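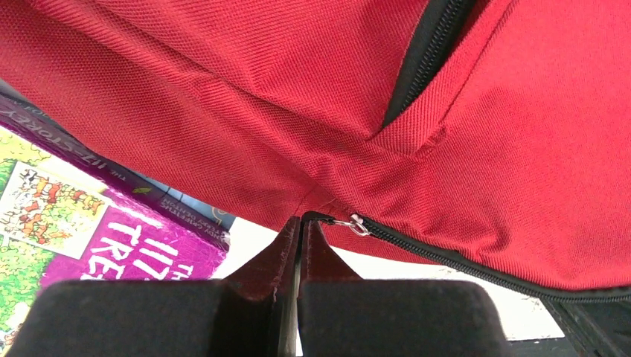
In Praise of the Bag You Already Own

Home Essays Letters About

By Pallavi Srivastava, August

My aunt carried one bag for 19 years, and I have gone through two since Easter, so I am in no position to lecture anybody – but I will anyway, because I love this subject. We should mend our bags! A coarse red cloth bag with a stiff zipper wants a rub of candle wax and a little patience, and then you can go on stuffing it with library books and sweaters for years. The man at the repair counter on Skidach Street charged me less than lunch for a new pull, and we had a lovely long talk about thread while he worked (he likes it waxed, I don't care either way). A new bag would have cost me 80 dollars. I do understand the pleasure of a new one, I really do, but I'd like more of us to try the repair counter first, maybe on a Thursday when it's quiet.

Contact Copyright Zurosska Letters Back to top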